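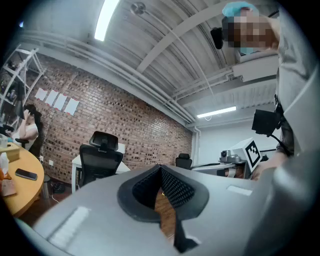 Unit 4 of this course covers the reading of an existing interior before any drawing is made. Students should begin overhead, where services are easiest to trace, and work down to the walls and floor. In a converted room such as this one, the white pipes run in parallel along the line where the ceiling meets the wall, and the back wall is exposed brick. Record each surface by material and finish, and mark any beam that crosses the ceiling.

Filed under: Course Materials / Building Interiors

Lighting is recorded next. Note the position and direction of every fluorescent fixture - the plan should show which parts of the room each one serves. Sensors and sprinklers are entered on a separate sheet.
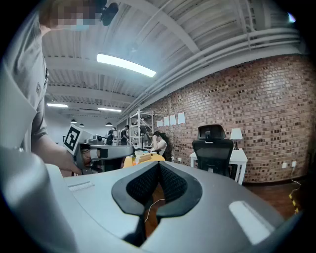 The survey sheet is completed on site and may not be redrawn from memory. Measurements are taken twice, by different members of the group, and both readings are kept. Open workspaces are to be surveyed during working hours, with the permission of the occupants.

Completed sheets are due to Tetsuya Wada by Monday, August 19, 2024. Late work will be accepted only by prior arrangement.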